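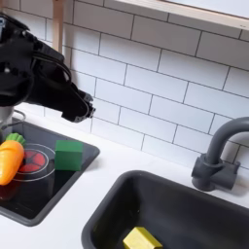

Home > Kitchen > Playroom > Cleaning > Storage

Filed under: Small Fixes

Cleaning and Keeping Up a Play Kitchen

By Ngan-ling Hsieh, February 2022

Play kitchens pick up the same grime as real ones, mostly fingerprints, crayon and jam. A wipe once a week keeps ours in Nisville decent, and the whole job takes 7 minutes.

Clear the counter first. Blocks and play food go in a bowl of warm water with a drop of dish soap. Anything made of bare wood stays out of the bowl — wipe it with a damp cloth and dry it right away.

White countertops show crayon badly. Put a little baking soda on a wet cloth, rub lightly, then rinse. Skip scouring pads. They leave fine scratches that hold dirt.

A shiny black stovetop needs a soft dry cloth after the damp one or it will streak. Run a cotton swab along the rim where crumbs collect.

For white tile with dark grout, use an old toothbrush and plain soapy water. Bleach can leave dark grout patchy. I did that in January and had to touch it up with a grout pen.

Light wood shelves and posts get a barely damp cloth, wiped with the grain. Check the screws while you are there. Two of mine had worked loose.

Wash the toy dish towels with the regular ones.

Older tips | Newer tips | Back to Kitchen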